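Semester 2 Project Report: Equipment Plan for a Two-Arm Packing Bench

Prepared by Trinh Hoàng, Eilidh Hepburn and Giang Mạc
Supervisor: Sunita Mbeki

1. Purpose

Our group was asked to plan the purchase of equipment for a bench where two small robot arms handle grocery items and paper bags. The bench will be used by next year's students, so the plan had to cover spares and running costs as well as the first order. We were not asked to write any control software.

2. Options considered

We compared a pair of Tillau arms with a pair from Gruvari. The Gruvari arms have a longer reach and a better controller, but the quote did not include grippers or a table mount, and the lead time would have pushed delivery past January. The Tillau arms come with grippers fitted. Their payload is lower, though well above the weight of a packet of lollies, and we could not justify paying for lifting capacity that the task does not use.

A single arm was also costed. We ruled it out early. A paper bag shifts when something is pushed into it, and the second arm is needed to hold or steady the opening.

3. Cameras

The plan allows for 3 cameras: one on each wrist and one fixed over the bench. Eilidh wanted to leave out the wrist cameras to save money. We kept them in the end, as the fixed camera has no useful line of sight to the bottom of a bag. The Muvon mount fits both wrists and is cheap enough to keep 2 spares.

4. Consumables and spares

This was the part of the budget we got most wrong in the first draft. Paper bags crease and tear, and snack packets split at the seams after repeated gripping. We now allow for 4 restocks a year. Finger pads are listed as a consumable too – they were under spares before, which hid the cost. Cable ties, spare cables and a roll of covering for the bench top have their own line.

5. Still to be settled

The freight quote has not arrived. Giang is also waiting on a price for a longer front rail, and the workshop has to confirm that the walls around the bench can be unscrewed for cleaning. If the rail costs more than expected we would drop one restock before dropping a camera.

6. Work at the bench

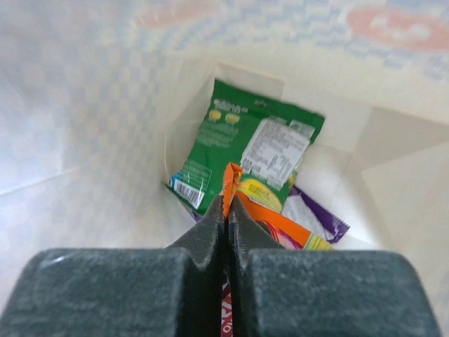
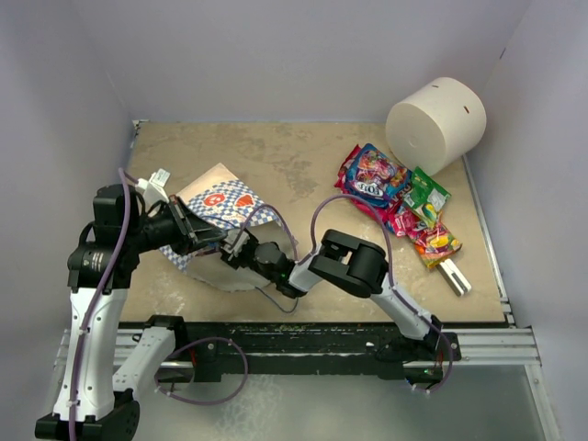
Figures 1 and 2. Gripper closed on an orange wrapper inside the bag (first); both arms over the tabletop, with snack packets on the right (second).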